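**In praise of the soft pencil case**

March 2019

I have owned tins, rolls, desk tidies and one enormous thing with elastic loops for every pen, and I'm now ready to argue in public that the plain zipped fabric pouch beats them all. Not by a little, either!

Start with the zip. You pull it halfway, you put two fingers in, you come out with a pen. A tin has to be prised open and then it bangs, and everyone in the library knows you wanted a rubber. A roll has to be unrolled, which means clearing a space first, and I have never in my life had a clear space.
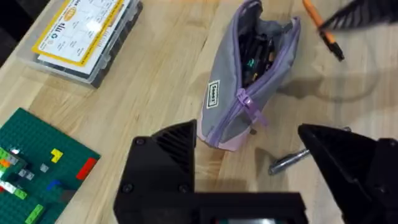
*Half unzipped and ready to go, with a couple of pens on the loose.*

I love that the pouch doesn't mind what you feed it. Felt tips, biros, a stub of pencil too short for any loop — in they go, all jumbled up together. My Sekeo tin had moulded slots, 15 of them, and the moment I bought one fat marker the whole system collapsed. The Coltton roll was lovely to look at (I still think so) but it had firm opinions about how wide a pen ought to be.

People tell me a jumble is slow. I'd say it's faster, once your hand learns it. I know the feel of my fineliners from the feel of my gel pens, and the highlighter always sinks to the bottom, so that's where I go for it.
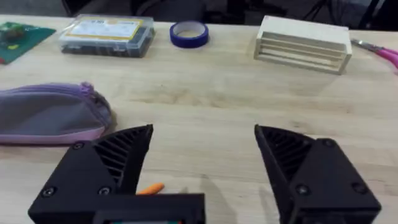

Grirnosum wrote in after my last piece to say that a pouch is fine until a cap comes off, and then you have a blue lining for ever and probably a blue sandwich too. Fair enough, it does happen. I've had it happen twice, and both times I turned the thing inside out over the sink and gave it a scrub with washing-up liquid. The stain stayed and the pouch carried on working. A dented tin never shuts properly again, and I know which I'd sooner live with.

Then there's the matter of bags. A soft case squashes down beside a lunch box or slides in on top of a folder, and when it's nearly empty it takes up nearly nothing. I carried one from the Mendonça stationery shop all through my last course, and it went flat, fat and flat again depending on the week.
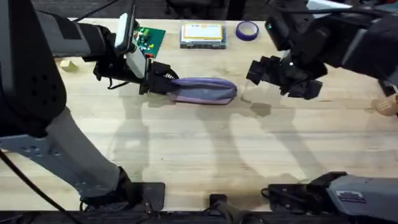

Colour matters as well, more than grown-ups like to admit. I'm all for purples and pinks and greys, anything that shows up against a wooden desk when you're packing in a hurry. Black ones vanish into the bottom of a rucksack and you end up patting around for them like a lost sock.

My one firm rule is to tip it out every so often. You'll find dried-up pens, a paper clip or two and pencil shavings you can't explain. Bin the shavings, try every pen on the back of an envelope, and put the good ones back in any order you like.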